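Notebook, 26 Jan 2020

Restoring the Prikon lobby slides, box 3 of the Jallach donation

Picked up where I stopped before the holidays, meaning I spent the first half hour working out what I had meant by "see other list." There is no other list. There is a second copy of the first list with a coffee ring on it.

For anyone opening this book cold: the Prikon was the single-screen movie house on the east side of town, later a carpet store, now a parking lot with one very good tree. Jallach Hardware bought the fixtures when it closed and kept a box of glass advertising slides in the basement, where the basement did what basements do. We have them on loan until May. Akinyi Mutiso is doing the history. I'm doing the glass.

Count this morning: 25 slides in the box, 20 with an image you could show to a stranger. The other five are mostly mold with a border. I've put them in the blue tray and am not making any promises to it.

Cleaning. Went with the blower first, then the soft brush, glass side only. Stayed off the emulsion. The temptation to give the emulsion one little wipe is strong and I have a slide from last year in my desk drawer that cures me of it whenever I look. Old binding tape came off in crumbs on most of them. On the Chmielewska Bakery slide it came off in one long strip, the high point of my day so far, and took a corner of the paper mask with it, the low point. Mask corner saved in an envelope, labeled.

The bakery slide is lovely, by the way. Hand-tinted rolls in a color no roll has ever been. "After the Show, Chmielewska's." Akinyi says her older interviewees all mention going there, and all disagree on which side of the street it was. She has three separate maps drawn on napkins. They can't all be north of the theater, but they're certainly trying.

Scanning. The Avura is still slow and still makes the noise. Gave it 60 minutes to warm up because last time the first few scans drifted green. Today they were fine from the start, so either the wait works or I sat there for an hour watching a lamp. Scanned glass side up, then redid four of them when I noticed I'd done it glass side up. The mirrored versions are in the folder called WRONG WAY. Please don't use those for the poster. I know they look all right. The lettering does not.

Afternoon: the "Ladies, Kindly Remove Hats" slide has a crack straight through "Kindly," so it now reads as a much firmer request. Sandwiched it between two new cover glasses and taped the edges. No glue. I'd rather have a visible crack than find out in ten years what the glue was up to.
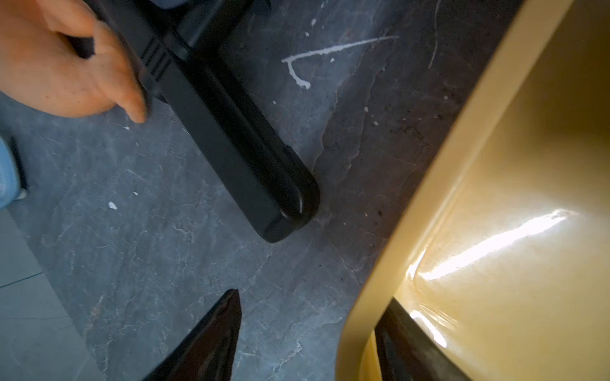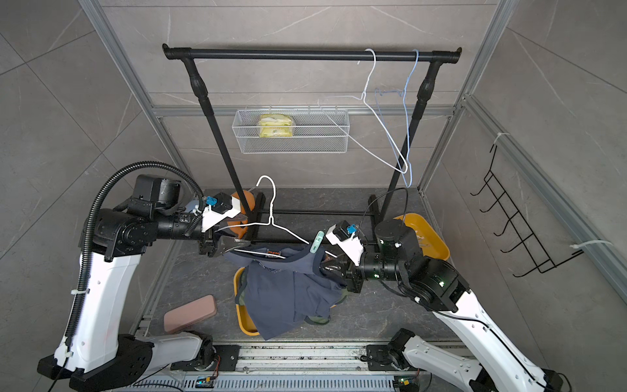
Left to do: new cover glass for the remaining cracked ones (order the thin stuff, the regular thickness won't fit the old carrier), fresh binding tape, and a proper numbering scheme. The old numbers run in two sequences that overlap, and one slide is numbered "again." Akinyi thinks it was the replacement for a broken one. I think someone got tired.

Also need to ask Jallach whether the wooden carrier upstairs goes with the box or is a separate loan. Their paperwork says "projector bits, misc." which covers it, I suppose, along with most of the contents of this room.

Put the tray back on the second shelf. The first shelf is under the pipe.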